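Search products Search Go

The Hakala Channel Headboard Bed, and why I keep making it 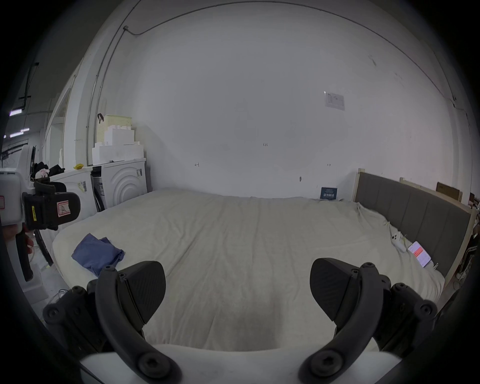 I get asked more about the Hakala than about anything else I sell, so I'm finally giving it a proper page instead of answering the same emails over and over (sorry if you were one of the people who waited a week, I really did read it!). Grab a coffee, I tend to go on.

The Hakala is a big bed with a tall upholstered headboard in dark gray, stitched in vertical channels, and the panel sits inside a pale wooden frame. I drew the first one for my own bedroom. I wanted something soft to lean on when I read, and I was tired of pillows sliding off the back of my old slatted bed and ending up on the floor every single morning. My first try had buttons. Buttons look lovely in a shop and they catch your hair, so out they went, and the channels came in and stayed.

Dark gray is the color nearly everyone picks, and it's the one I live with myself. It's forgiving! Hand lotion, hair stuff, a kid with a cracker, it hides a lot between cleanings. I like it best with a cream or off-white cover and plain white walls, and then maybe one blue thing thrown on the bed. You can go wilder than that, of course. I had a customer send me hers with mustard yellow sheets and I was jealous for days.

The light posts matter more than you'd think. With a dark panel and dark wood the whole thing turned into a big heavy block at the end of the room, and I hated it. The pale frame gives it an edge. We use birch from Sukley for the posts and rails, and it comes oiled, with no varnish, so it'll warm up a little over the years. If you put it by a sunny window, move your books and bags off the rail now and then or you'll get marks where they sat.

What you get

The bed comes in 3 boxes: the headboard panel, the frame parts, and the slats with the center rail. The hardware bag is taped inside the frame box, down in the corner, under the cardboard flap. Please look under the flap before you call me :) The mattress isn't included, and neither are the covers. Any queen mattress fits. If yours is very thick you'll lose a bit of the headboard behind it, but the panel is tall and you'd need a monster of a mattress to spoil it.

Putting it together

Two people, one evening. Bolt the posts to the headboard panel first while it's lying face down on a blanket, then stand it up and have your friend hold it while you do the side rails. Leave all the bolts a little slack until everything's square, and tighten at the end. I've put one up alone and I don't recommend it, I had the panel balanced on my shoulder and the hex key in my teeth.

Stand it right up against the wall if you can. Mind you, check where your outlets are before you do! A charger plugged in behind the panel is a pain to reach later. I run my cable up beside the mattress and just leave it lying on the sheet, because I'm the sort of person who falls asleep with the phone next to me. If you're tidier than I am, the gap between the mattress and the frame is enough to tuck a cord into.

Cleaning

Vacuum the channels with the soft brush, top to bottom, going with the stitching. Crumbs and dust like to settle in the seams. For spots I use the Bikton fabric soap, a tiny bit on a damp cloth, dabbed and left alone. Don't scrub. The cover on the panel is stapled on and doesn't come off, so don't go hunting for a zipper like my sister did. For the wood, a dry cloth most of the time and a thin coat of oil once in a while.

Price and delivery

The Hakala is $968, and that includes delivery to your door within the state. I make them in small batches, and right now the wait is 23 days from when you order. Fikunis does the trucking for me and they're good people, they'll call you the day before. They bring the boxes inside the front door, but they won't carry them upstairs, so line up somebody strong if your bedroom is on a second floor. The headboard box is the awkward one. Measure your stairwell at the turn!

If you change your mind, you have two weeks to send it back, in the boxes, with the bolts in the bag. Keep the cardboard until you're sure. A fabric swatch is free, just write and tell me where to mail it, and look at it in the evening with your lamps on as well as in daylight, the gray goes quite a bit darker.

I'm working on a lower version for rooms with a slanted ceiling. It isn't ready, the proportions still look stubby to me, but I'll put it up on the shop when I'm happy with it.

Sirkka Valtonen
September 17, 2020

Shares: 23 Comments: 2

Contact | Shipping and returns | © Sirkka Valtonen | Back to top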